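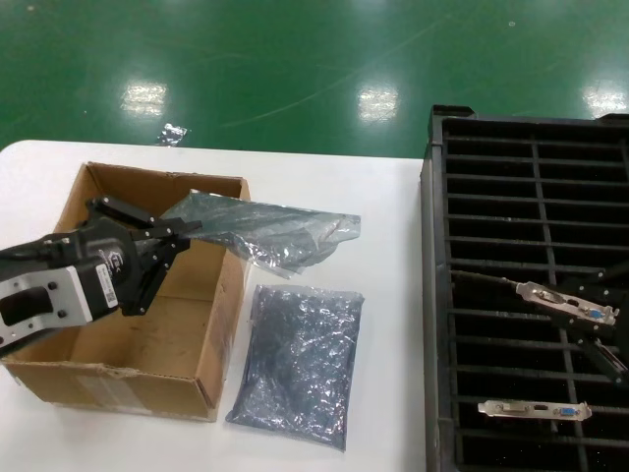
*Fig. 5 – Open box, with the bubble bag beside it*

## Unpacking your Skarlow board

1. Clear a table and set the box down. I like a plain, light-colored top – tiny screws show up so much better on it!
2. Open the top and fold all the flaps outward, then lift out the thin clear bag and the padded one.
3. Lay the padded bag flat next to the box. Leave it sealed for now (I know, I'm always itching to rip mine open too).
4. Check the bottom of the box for the screw packet.

**Note:** I keep my box and both bags for returns.

**Caution:** Touch bare metal before you open the padded bag.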